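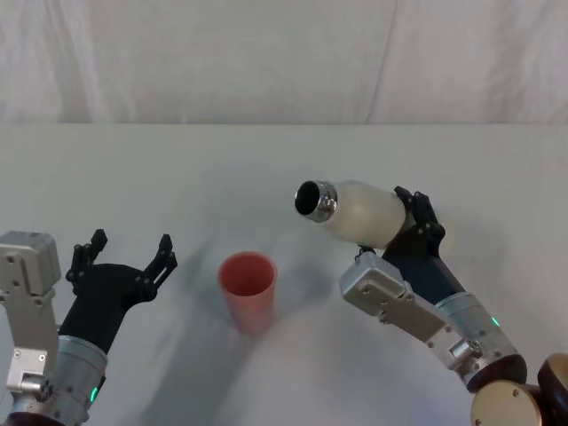 Poste à deux bras Samum – démonstration sur rendez-vous

Catégorie : Postes de manipulation sur table
Fabricant : Rebane
Disponibilité : en démonstration à l'atelier de Vullwood, livraison à partir d'avril

Le Samum est un poste compact avec deux bras qui se font face et travaillent sur la même table. Il est destiné aux laboratoires, aux écoles techniques et aux petites entreprises qui souhaitent étudier des gestes simples du quotidien : saisir, tenir, incliner, verser, reposer. Chaque bras porte une pince noire à deux doigts et peut être commandé seul ou ensemble avec l'autre.

Caractéristiques principales
Nombre de bras : 2
Charge par bras : jusqu'à 3000 g
Ouverture maximale de la pince : 172 mm
Alimentation : 400 W
Voyant d'état sur chaque poignet
Logiciel de commande Flilby, licence comprise pour un poste

Comment se passe la visite

La visite dure 60 minutes et se fait en petit groupe. Nous commençons par une courte présentation du logiciel Flilby, ensuite nous passons directement à la table. L'exercice proposé est celui du versement : un bras prend une bouteille, l'amène au-dessus d'un récipient et l'incline. L'exercice est exécuté une première fois par notre technicien, puis les visiteurs peuvent le reprendre eux-mêmes avec la commande manuelle. 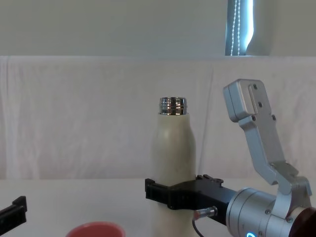 La tenue des objets ronds est la question que l'on nous pose le plus souvent. Un corps lisse glisse facilement entre deux surfaces plates, et une force trop grande peut déformer un objet fragile. Les doigts du Samum ont donc une face nervurée et entourent en partie l'objet – on le voit sur la bouteille crème, serrée dans la partie basse de son corps, le col en métal restant entièrement dégagé. La force de serrage se règle dans Flilby, séparément pour chaque pince.

Il est possible d'apporter vos propres objets. Nous vous prions seulement de nous envoyer avant la visite leurs dimensions et leur poids, et d'éviter le verre fin.

Compris dans la livraison
Deux bras avec pinces et supports de montage
Câbles et boîtier d'alimentation
Manuel en français et en anglais
Une demi-journée de mise en service

La table et le fond en tissu ne sont pas compris. Ils peuvent être commandés en option.

Prix : sur demande. Pour réserver une visite à Vullwood, veuillez utiliser le formulaire de contact et indiquer le nombre de personnes.

Fiche mise à jour le 2025-02-01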